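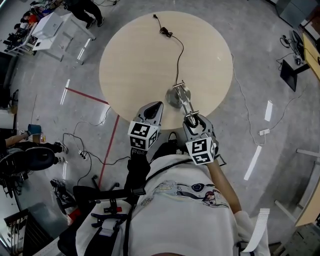
Session 4: teaching by hand, teaching from a distance

Right, so last time we drove the arm from the desk with the leader sticks, and most of you found it slow going. I did too, the first year I ran this course at Cirnthorpe. Today we swap to hand-held grippers. You do the job yourself, the tool records how your hand moved, and the arm gets the movement later on.

A few words we'll keep using. A demonstration is one go at the task, start to finish. An episode is the file it ends up in. The Relora set we'll train on has 1,512 episodes, of which 1,369 passed checking, and please read the notes on the rejects before you start (they're short, and quite funny in places).

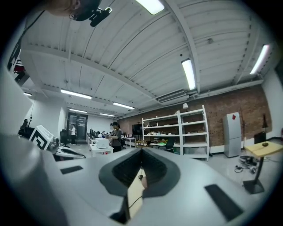
Tracking is the part people trip over. The software has to work out where the gripper is from what its camera sees, and it likes plenty of fixed detail to hang on to. A plain wall gives it very little. Brickwork, a full set of shelves, beams across a white ceiling with the lights on - all of that is useful, and so is a printed marker board leaning somewhere in view. People walking about are less helpful! Keep your turns gentle and don't wave the tool about between goes.

For the exercise, each pair records 60 demonstrations of the same task. Swap over halfway, because tired wrists make sloppy data. If you fumble, carry on and mark the episode as a fumble - I want those as well.

Reading for next time: the Løken chapter on remote control, up to the bit about delay. Skip the maths if it's giving you grief, we'll do it together on the board.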